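Workshop > Finishes > Painted and Wood Surfaces

Painting a Counter Base and Oiling the Top

Reading time: 6 minutes
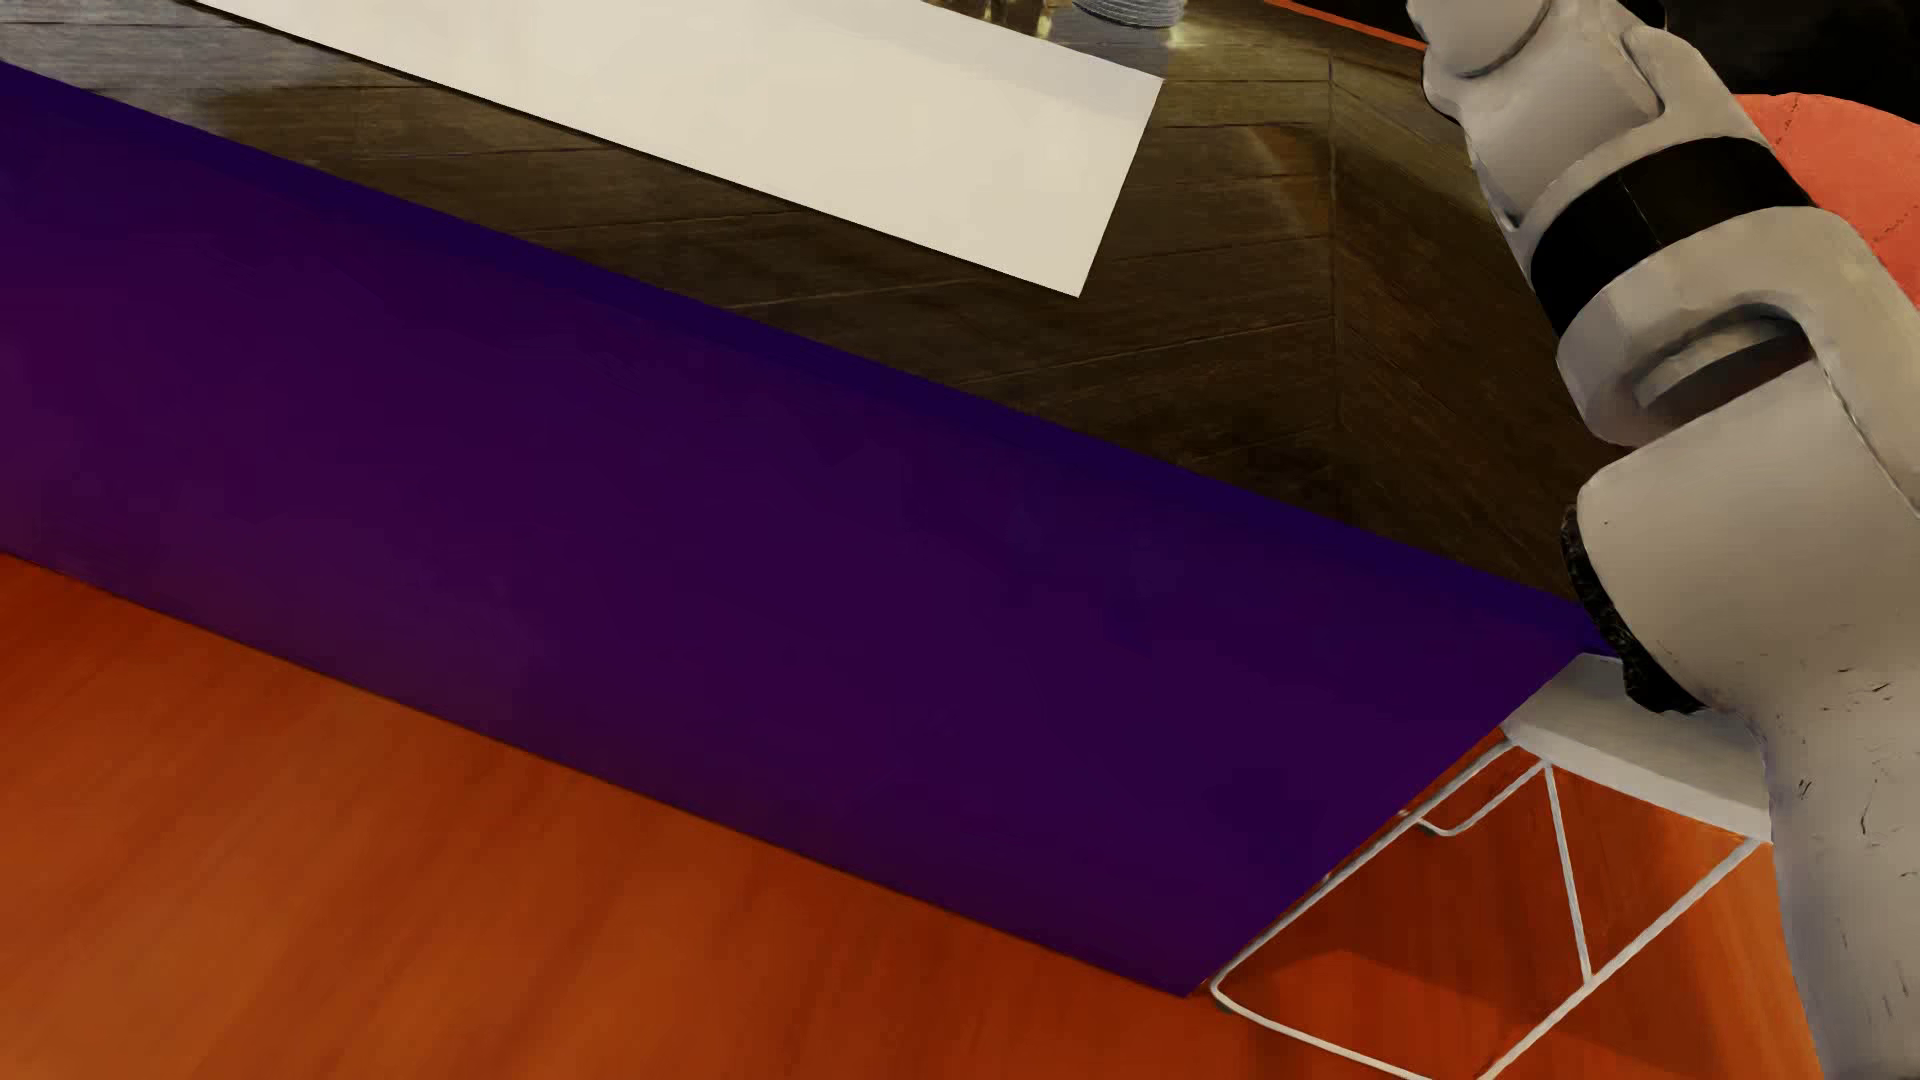

The order of work matters more than the brand of paint. Most of the trouble people have with a two-finish counter comes from doing the top first, then dripping paint on it. Paint the base, let it harden, then oil the top. If the top comes off, take it off and do the two parts in separate rooms.

These instructions are for a freestanding counter with a solid wood top and flat side panels. They also work for a bar, a shop counter or a long table with a closed side. They don't cover melamine, which needs a bonding primer and a different sanding routine.

What you need

Sandpaper in 120, 180 and 240 grit
A sanding block, or a random orbit sander if you have one
Wood filler and a flexible filling knife
Stain-blocking primer
Water-based cabinet enamel in satin
A 4-inch foam or fine microfiber roller
A 2-inch angled brush
Painter's tape and drop cloths
Dark tinted oil for the top
Lint-free rags and a metal can with a tight lid
Mineral spirits

Preparing the base

Take off any hardware and put the screws in a labeled bag. Wash the panels with warm water and a small amount of dish soap, then wipe with clean water. Pay attention to the strip just under the top, where hands rest and grease builds up. If the surface still feels slick after washing, wipe it with mineral spirits and let that evaporate fully.

Fill dents and old screw holes. Press the filler in a little proud of the surface. Deep holes shrink, so do them in two passes. When the filler is hard, sand it flush with 120 on a block. Don't use your fingertips behind the paper, as they dig a hollow that shows up once light hits the paint from the side.

Sand the whole panel with 180. You are only dulling the old finish. Vacuum, then wipe with a barely damp cloth. Tape off the underside of the top if you are leaving it in place, and cover the floor right up to the bottom edge of the panel. Paper slides around on a finished floor, so tape the first sheet down with low-tack tape and lay the cloth over it.

Priming

One coat of primer is enough on sound old paint. Bare wood gets two. If you are going to a deep color, have the store tint the primer to a medium gray. Deep reds, violets and blues are made with very little white pigment and cover badly over a bright white primer. I once put four coats of plum over white on a hall bench and could still see the primer at the corners.

Cut in the edges with the brush and roll the rest. Let it dry overnight, even if the can says two hours. Sand lightly with 240 and remove the dust.

Painting

Stir the paint, don't shake it. Pour it into a tray through a strainer if the can has been opened before. On a long panel, work in sections as wide as your shoulders:

1. Brush the top and bottom edges of the section.
2. Roll the section up and down while the edges are still wet.
3. Go back over it once with an almost dry roller, all strokes in the same direction.
4. Move on, overlapping the last section by half a roller width.

Leave it alone after that. Water-based enamel starts to set within a few minutes and going back in leaves a rough patch. If you see a run, wait until it is completely dry and shave it off with a sharp blade.

Two coats is the minimum, and dark colors usually want three. Wait four hours between coats at room temperature, longer if the air is damp. Sand with 240 between coats only if you feel grit.

Dark paint can look cloudy while it dries. Judge it the next day, in daylight. If there are still patches of different sheen, the usual cause is a coat that was rolled too thin, and one more full coat will even it out.

A second color along the upper edge

A band of a related shade just under the top hides scuffs from chairs and elbows. Paint the main color first and give it three full days. Measure down from the underside of the top at both ends and several points between, then run the tape along the marks. Seal the edge of the tape with a thin coat of the main color, let it dry, and paint the band over it. Pull the tape back on itself while the second coat is still tacky.

Oiling the top

Wait a week after the last coat of paint before you work above it. Mask the upper edge of the panels.

Sand the top along the grain with 120, then 180. Stop at 180. Going finer closes the grain and a tinted oil will come out lighter than the color on the tin. Vacuum well, and go into the end grain with a brush attachment.

Test the color on the underside first. Þórarinn Kragh, who taught the finishing class I took at Grosimholm, made everyone do three test squares with one, two and three coats and write the wipe-off time beside each. I still do this. The same oil on oak and on pine can look like two different products.

Flood on a thin coat with a rag, wait 15 minutes, and wipe off everything that has not soaked in. Use a clean rag and change it often. Any oil left sitting on the surface turns sticky and stays that way. Give it 24 hours and repeat. End grain drinks more, so wet it again halfway through the wait.

Oily rags can heat up and catch fire on their own. Lay them flat outdoors on concrete until they are stiff, or put them in the metal can, cover them with water and close the lid.

Curing and care

The paint is dry to the touch in an hour but takes up to 30 days to reach full hardness. Until then, don't lean anything against the panels and clean them with a dry cloth only. The oil needs two weeks before it can take a wet glass.

Afterward, wash the base with mild soap. Skip scouring pads, which polish satin paint into shiny spots. Re-oil the top when water no longer beads on it. Mine gets a coat every September, before the heating comes on and the wood starts to dry out.

Keep a small jar of the leftover paint, filled to the rim, with the color name and the date on the lid.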